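Print this page
E-mail this to a friend

Koketti to close Pirzada showroom

Furniture retailer Koketti is to close its showroom in Pirzada in September, with up to 18 jobs affected. The shop, which sells bedroom and office storage, has traded from the same unit for 10 years.

Manager Urszula Wieczorek told staff on Monday. She said the lease was ending and the new rent could not be met. Staff will be offered posts at the Stostico warehouse where they are available.
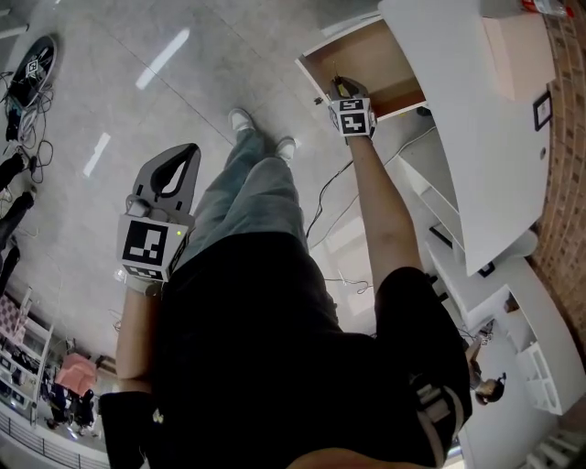 An open drawer in a white cabinet.

Orders already placed will be delivered as normal. Customers holding gift cards can use them in the shop until it shuts, or online after that. Display stock will be sold off at reduced prices during the last two weeks.

The landlord, Bridico, said it was in talks with another tenant but would not give a name. The number 92 bus will continue to stop outside.

Print this page
E-mail this to a friend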